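**Firkness club arm: end grip or middle grip on the tray?** (Student builds, competition prep)

### wobblybase

Hi all, first real thread from me! I'm on the student team at the Firkness robotics club and we're getting ready for the tray task at Preltport in September. We drive the arm ourselves for the first round and then in round two it has to run on what we recorded, so everything we do by hand now matters later.

The task sounds easy. Pick up a long tray, carry it level, and set it down inside a box marked on the carpet. Our trouble is the carry. I've been grabbing the tray by one end because it's quick and I can get at it from almost any angle, but Ms. Calvo (Trinidad Calvo, our coach, she used to do this herself) thinks I'm making life hard for the wrist. My practice score has been stuck at 69 forever and I'd love to get past it before the summer ends.

The tray is the long slotted kind with the raised edges, and with an end grip there's a whole lot of it hanging out in front. 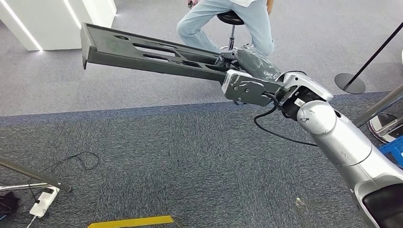

How long does a team get for one tray run?

Each run is five minutes, and the clock starts when the arm first moves.

So I'm not exactly racing. I just hate the fiddly part where I try to line up on the middle and the fingers bump one of the edges. What does everybody else do?

### gantry_gus

Middle grip. Sorry, but your coach is right! Hold a long flat thing by the end and every little jerk in the shoulder gets bigger by the time it reaches the far end. You can be smooth as butter and the tip still bobs. I ran this task for two seasons and I'd take ten slow seconds lining up over a whole carry of fighting the tip.

Also, are you practicing with other stuff near the path? I'd want more floor to work in than that. Poles and cables down low would make me nervous with that much tray swinging.

### tincanteen

Gonna disagree with Gus here. End grip is fine if your release is good. The place is worth more points than the carry, and with an end grip you can lower the far end first, let it touch, then bring your own end down. With a middle grip you have to come down dead flat or one side slaps. We did end grips all last year and never dropped a tray.

What you need is to slow the turn down. Do the big shoulder move with the tray close in, stop, let it settle, and then reach out. People try to turn and reach in one go and that's where the wobble comes from.

### gantry_gus

"Never dropped a tray" and "carried it level" are two different boxes on the score sheet, my friend.

### wobblybase

Ha, okay, you two. I tried both this afternoon and I can see both sides. Middle grip felt steadier once I had it, but I burned so much time getting there! Slow turn with the end grip helped more than I expected too.

New thing I wanted to bring up though: the wrist camera. Ours is mounted so the picture comes out upside down, floor at the top and windows at the bottom, and I've been driving that way because I got used to it. There's also a lot of bright window in it, and when I'm trying to line up I end up squinting at the dark bits next to a big pale patch. Does anybody flip theirs? Ms. Calvo says it's up to me, and half the team says flip it and half says leave it alone before a contest. 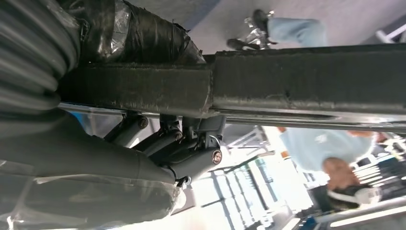

### marzipan_motor

Flip it!! I'm begging you. Your brain can learn the upside-down view, sure, but then one day you get tired and push left when you meant right, and there goes the tray. (Ask me how I know. Or don't.)

One warning: if you flip the view on your screen, check whether your recordings get flipped too. Ours didn't, and we had 2563 saved frames one way up and then a fresh batch the other way up, and the round two program got very confused. Pick one way and write it on the whiteboard.

For the window glare, try practicing at a different time of day before you mess with settings. We do ours after 4 pm and it's so much calmer.

### tincanteen

I'd leave it alone, personally. If you've been driving upside down for months, then you're good at upside down. Changing that a few weeks out is asking for it. Flip it after Preltport.

But marzipan is dead right about the recordings. Keep them all the same, whichever way you go.

### benchvise_bea

Long-time lurker, I help out with the Hastau club. Can I ask about your wrapping? I see black tape and clear plastic on the arm and I have feelings about tape.

Smooth and tight is great. Once it gets a loose flap on the top side, though, I'd trim it, especially if a flap can poke into the view of a wrist camera. We had one bit of tape that showed up in every single recording and then we changed the tape before the contest, and the program acted like it was looking at a brand-new arm. I still can't say for sure the tape did it! But I'd keep the wrapping the same from now until you're done.

### gantry_gus

Bea, I love you but I don't buy the tape story. A bit of tape at the side of the view isn't going to throw a whole run. I'd bet on the lighting first.

### benchvise_bea

Could be the lighting! I said I can't say for sure. It costs her a pair of scissors and a minute, so why not.

### wobblybase

Okay Bea, I went and looked, and yep, there's a ragged tuft sticking straight up on the black wrap, plus a smaller bump next to it. I'd stopped seeing it. The wrap is wrinkly all over but the tuft is the only part that really bugs me now (thanks for that).

I was mostly looking at the yellow tape on the floor when I noticed. From that angle the wrapped part of the arm hides the top of the outline, so I only get the bottom of it, a sort of open shape with the thick yellow corner. I've been using that corner as my aim point. Good idea or bad idea?
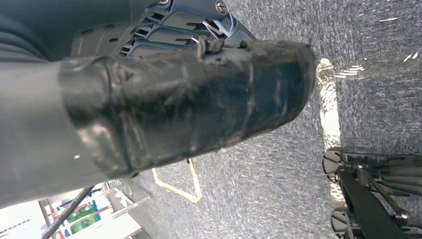
### tincanteen

Good idea! Corners are the best thing to aim at. Pick one, always the same one, and bring the tray in so its near end lines up there first. A straight edge will fool you and a corner won't, at least not as often.

Double-check where the official box goes at Preltport, though. If they lay it turned a little from yours, you'll want to have practiced that. We pull ours up and put it down crooked on purpose once a week.

### marzipan_motor

Agree on the corner. And can you get a second camera on the box? If the arm is hiding half the outline, I'd want a look from higher up for the last part of the lowering. Even a teammate's eyes will do for practice, just have them call out "left" and "right" (their left or your left, decide first, please learn from our pain).

### gantry_gus

I'll give tincanteen the corner thing. Still middle grip though.

### wobblybase

Thank you so much, everybody, this is way more help than I hoped for! So my plan for now:

- slow turn with the tray in close, stop, then reach
- trim the tuft and leave the rest of the wrap alone
- keep the camera upside down until after Preltport (sorry marzipan!!)
- aim at the same yellow corner, and re-lay the box crooked now and then
- try middle grip for one full week and write down every score

Ms. Calvo says if the middle grip beats 69 by the end of the week she'll stop bringing it up, and if it doesn't she'll stop bringing it up anyway. We're in Nomura Hall most evenings until 8 pm if any of the Hastau folks want to come by and run a few trays with us.

### benchvise_bea

We'd love to! I'll ask our kids tomorrow. Do you have a spare tray or should we bring ours?

### wobblybase

Bring yours, please, I'd like to see if the edges are the same height.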